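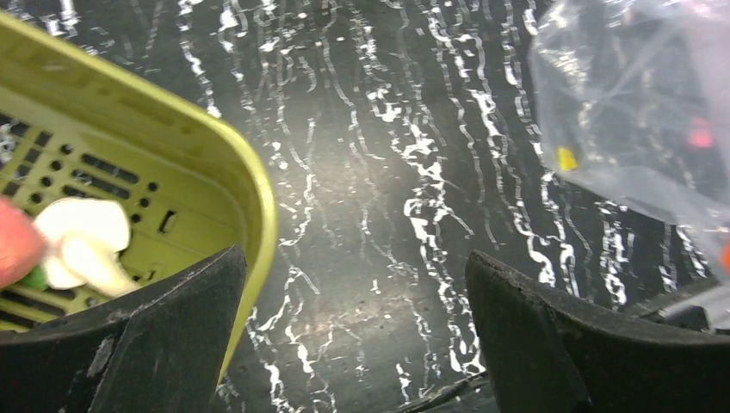
4. Wording of Vein Patterns in Catalog Entries

4.1 Material

The catalog entries come from suppliers of decorative surfaces sold under four trade lists: Hosbridge, Watari, Kozłowski and Suslow. The lists differ in length and in how much text they give to each product. Hosbridge prints a short paragraph under every surface. Watari uses a table with a free-text column for "character." Kozłowski and Suslow both place the pattern wording inside the product title, which makes it short and forces the writer to pick a single noun for the marking. After removing repeated entries and entries for plain colors, we kept 1,000 descriptions of stone-look patterns. Entries for real quarried stone were left out, as their wording often names a quarry or a trade grade in place of the pattern itself.

All entries were lowercased and split at sentence ends. Size, price and care instructions were stripped by hand. Spelling variants were merged when they clearly named the same thing ("veined," "veiny," "with veins"), and kept apart when the difference might carry meaning ("vein" and "thread").

4.2 Coding scheme

Each entry was coded for ground, marking, direction and edge. Ground is the color against which the marking is seen. Marking is the noun used for the lines or patches, such as vein, thread, cloud, crack, web or streak. Direction covers any phrase that gives the marking a course across the surface, including indirect ones like "flowing" or "cascading." Edge covers words for how the marking meets the ground: soft, smoky, crisp, jagged, broken.

The first pass was done by Gintarė Bite, who also wrote the coding guide. A second coder worked from the guide alone. Disagreements were settled in discussion, and the guide was then revised and applied again to the full set. Most disagreements concerned marking. A writer may use "vein" for the pattern as a whole and "web" for a part of it, and the first version of the guide did not say which should win. The revised guide gives priority to the noun that appears first in the entry.

Figure 3 gives a case that tests the scheme. The tabletop is dark, with irregular white veining running mostly from top to bottom. Some veins are fine and broken, and others widen into bright blotches with crooked branches. Under the guide, a catalog entry for such a surface could be coded vein or thread for marking and jagged or broken for edge, depending on which part of the pattern the writer chose to name. Direction is less open, although "top to bottom" depends on how the surface is turned toward the viewer. Catalog writers tend to avoid the problem by leaving direction out.

4.3 Results

Ground was the most stable field. Nearly all entries named it, and it usually came first. Dark grounds drew a wider range of color terms than light ones. A light ground was most often "white" or "cream," while a dark one could be "charcoal," "ink," "coal," "midnight" or simply "black," with no clear link between the term and the sample swatch. Suslow was the exception and used "black" for every dark ground in its list.

Marking was dominated by "vein." The next most common noun, "cloud," was found almost entirely in entries with a light ground. "Crack" was rare, as might be expected from a word that also names a defect, and it appeared in only 3 entries, all from Kozłowski and all in the phrase "crackle effect." Watari used "lightning" for several dark surfaces. We coded this as streak, though the word also suggests branching and strong contrast, and the scheme loses both.

Direction was given in only 18 percent of entries. When it was present, it was more often a verb of movement than a geometric term. "Flowing" was the most common. Words such as "vertical" and "diagonal" were found mainly in the Hosbridge paragraphs, where there was room for them. The short titles in Kozłowski and Suslow carried no direction wording at all.

Edge showed the strongest tie to ground. "Soft" and its near relatives clustered with light grounds, and "bold" and "crisp" with dark ones. The tie may reflect the products, the habits of the writers, or both. Our material does not let us separate these, since no entry was checked against a measured contrast value.

4.4 Limits of the coding

The scheme assumes that one entry describes one kind of marking. Mixed patterns break this assumption. Where a surface has thin lines in one area and heavy patches in another, a writer working within a short title must drop one of them, and the coding then records the surface as more even than it is. We considered allowing two values for marking, but the second value would have been filled almost only for Hosbridge, and comparison across lists would have suffered.

A second limit concerns finish. Words like "glossy," "polished" and "satin" were stripped together with care instructions in the early stages, since they often shared a sentence. Finish was later restored for the Watari entries only, where it has its own column. The relation between finish wording and edge wording is therefore reported for Watari alone in Section 5.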